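Le poste 6, ou pourquoi je ne crois plus au contrôle annuel

Je m'occupe depuis l'hiver du poste 6 chez Zerholm, et je vais me faire quelques ennemis avec ce billet. Tant pis ! Dans notre petit milieu, on parle sans arrêt de modèles, de politiques apprises, de jeux de données, et presque jamais du tournevis. Or un poste de manipulation, ça s'entretient comme un vélo : un peu, souvent, et avec les mains sales.

Chez nous, le poste, c'est une table en bois clair, des pinces tenues à la main avec leur platine métallique sur le dessus, des câbles, et un objet à manipuler. En ce moment l'objet est une boîte à thé à couvercle vitré. On a eu des choses plus exotiques, mais j'aime bien la boîte à thé : elle a des angles, un couvercle transparent, des cloisons, bref tout ce qu'il faut pour mettre en évidence une pince mal réglée.
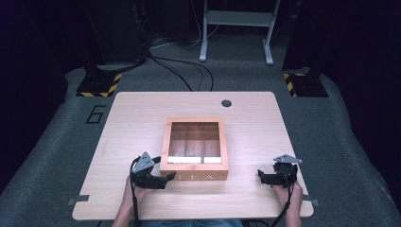 La table nue d'abord

Mon premier désaccord avec la procédure Hutwood (celle que tout le monde recopie, nous compris) porte sur l'ordre des vérifications. Elle demande de commencer avec l'objet en place. Moi je commence sur le bois, pince ouverte, sans rien entre les doigts. Je regarde l'écartement, je regarde si les deux doigts se présentent pareil, je cherche ce qui a bougé depuis la veille. Ça prend 4 minutes, et je les fais avant le café, parce qu'après le café je suis déjà pressé.

On m'a répondu que c'était du temps perdu, que l'étalonnage logiciel rattrapait tout ça. Eh bien non, pas tout. Un étalonnage se fait avec des doigts bien fixés, et si une vis prend du jeu ensuite, il devient faux et continue à vous renvoyer un joli voyant vert. En février on a jeté 39 enregistrements à cause d'une seule vis. Je l'ai encore en travers de la gorge.

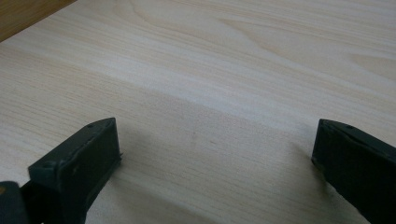

Le pire, dans cette histoire, c'est que la vis se voyait. Il suffisait de se pencher. Mais comme la fiche disait « contrôle annuel », on attendait gentiment l'anniversaire. J'ai donc changé la fiche : une vérification à vue tous les matins, et toutes les 20 sessions on démonte les doigts, on nettoie les faces intérieures au chiffon sec, on remonte, on réétalonne. Le collègue qui a repris le poste Tilahun trouve que j'exagère - il m'a quand même demandé une copie du tableau.

Changer les doigts ou pas ?

Là, je suis moins sûr de moi. Il y a deux écoles. La première remplace les deux doigts dès que l'un des deux marque, pour garder une paire homogène. La seconde les garde tant que la surface de contact est bonne. J'ai longtemps été de la première, surtout par maniaquerie, et je suis en train de passer à l'autre. Un bord supérieur éraflé, ça fait mal au cœur quand on aime le travail propre, mais ce n'est pas lui qui tient l'objet. Tant que la face intérieure est plane et que le doigt ne bouge pas sur son support, je laisse. Et je note, avec une photo prise toujours ouverte, toujours sur le même bois, sinon on ne compare rien du tout. 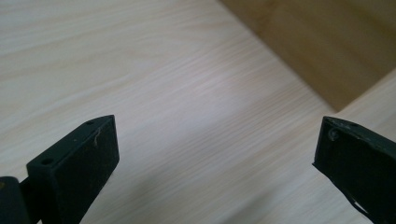 Pince ouverte au-dessus du plateau : le doigt droit est plus usé que le gauche, surtout sur l'arête supérieure.

Je garde 3 paires de rechange dans le tiroir, étiquetées, avec leurs vis dans le même sachet. Les vis dans le même sachet, j'insiste ! J'ai passé une soirée entière, chez Hillel, à chercher une vis à la bonne longueur dans un bac commun, et j'ai fini par en recouper une à la pince coupante. Je n'en suis pas fier.

Reste la question des câbles, sur laquelle je n'ai pas de religion. Le long de l'avant-bras, ils gênent un peu le poignet mais on les sent tirer, donc on s'arrête avant d'arracher quelque chose. J'ai essayé de les faire passer par le haut et je suis revenu en arrière au bout d'une matinée. Si quelqu'un a un montage qui tient, avec un vrai serre-câble et pas trois tours de scotch, les commentaires sont ouverts et je suis preneur.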